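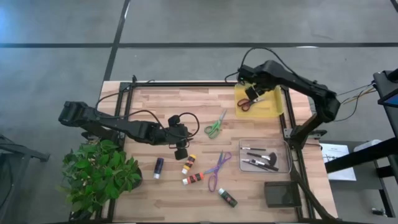
Chapter 4
Storing and Setting Out Shared Craft Tools

4.1 Scope of the chapter

Chapter 3 dealt with paper and card. This chapter covers the small items that are handed out and collected again during a session: scissors, paint in small bottles, and the trays that hold them. Glue and other adhesives are left to Chapter 6.

4.2 Terms used

A station is the area of table used by one person or one pair. A set is the group of items issued to a station. A home is the fixed place to which an item returns when it is not in use. A home may be a tray, a rack or a marked area of shelf. An item lying on the table top is out of its home, even if it is next to the tray.

4.3 Scissors

Scissors are the item most often misplaced in a shared room. Where several pairs are in use, handle colour is the simplest way to tell them apart. Red, green and purple can be told apart quickly by most users, though a written label should be added where any user has difficulty with colour. The colour should stand for one thing only, either the station or the type of blade. Urban (see Further reading) found that rooms using colour for both purposes soon gave up using it for either.

Scissors are stored closed and flat, with all blades pointing the same way. A pair left open takes up more of the tray and exposes both cutting edges to the next hand.

4.4 Trays

A shallow tray in translucent plastic allows the contents to be checked from the side. It should be long enough for the longest pair of scissors to lie flat. Trays are placed at the back of the station, leaving the front clear for work.

4.5 Paint bottles

Small bottles are stored upright with the cap tight. Dark colours such as navy blue and black are easily confused in poor light, and a dab of dry paint on the cap is a more reliable guide than the bottle itself. Bottles are issued after cutting is finished and collected before the scissors are next handed out.

4.6 Order of clearing

Scissors are cleared first, then paint, then scraps. The table is wiped last, along the grain if it is wood.

Further reading
Kazimír Urban, Small Tools in Shared Rooms, Pludavell, chapter 6.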